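# Metal sorting bins: line them or leave them bare?

**medance_r**

We have 6 grey metal bins for sorting small mixed stock (toys, sample packs, party bag fillers). Two sections each: a narrow trough at the back and a wider tray in front, with a sloped panel between. The tray floors are marking badly. Reda El-Sayed in our stores wants them lined with rubber matting. I would prefer to leave them bare. Opinions from anyone who has run lined bins for more than a few months?

**brinder50**

Lined ours in April with 5 mm ribbed matting. Noise dropped a great deal. Small items now catch on the ribs and have to be lifted out individually. Use smooth matting if you use any.

**farouk_stores**

Disagree with lining at all. Matting traps grit, and grit does more damage to packaging than bare metal does. Wipe the floor at the end of each shift and accept the marks. They are cosmetic.

**brinder50**

> They are cosmetic.

Up to a point. Once the finish has gone you get a rough patch, and thin film bags drag on it. We had split bags before we lined.

**farouk_stores**

Then the patch wants rubbing down with a fine pad. Ten minutes' work. How many items has each bin handled, medance_r?

**medance_r**

Roughly 4,000 since they were last cleaned properly. Mostly boxed goods and hard plastic, with bagged items as the remainder.

**akum_bench**

Before anyone cuts matting, check for holes in the floor. Ours have them and a full liner covers the lot. Rania Metwally, who set up our benches, cut the liner short and left the area round the holes bare. Can you post one of the bins with stock in it?

**medance_r**
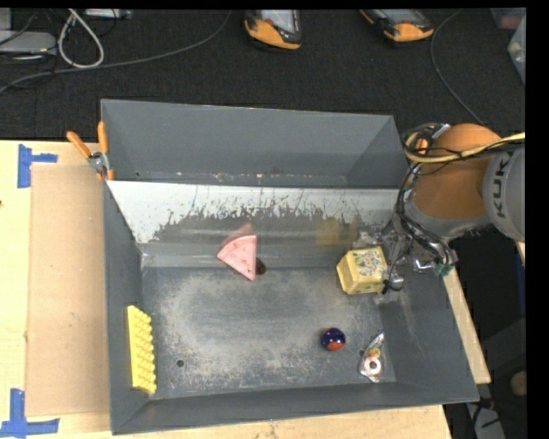

Wear on the tray floor is heaviest down the left and towards the front, which is where I would put matting if I put it anywhere. The sloped panel is scratched too, but I would not line that. There is a dark hole beside the pink wedge and a smaller one just left of the plastic-wrapped item, so akum_bench's point applies to us. The wrapped item is the type I would watch for dragging. The yellow box is less of a concern.

**brinder50**

Left side and front strip only, then. Smooth matting, double-sided tape, edges pressed flat. You keep both holes clear.

**farouk_stores**

A part liner gives you a step in the middle of the tray. That small dark blue ball will sit against it every time. I would still rub down and leave bare.

**akum_bench**

Thin matting with a bevelled edge reduces the step. It does not remove it. For balls I would use a separate tub.

**medance_r**

Reda has agreed to do one bin with the part liner and one rubbed down and left bare, with the same mix of stock in each. I will post the split bag count for both after 50 batches.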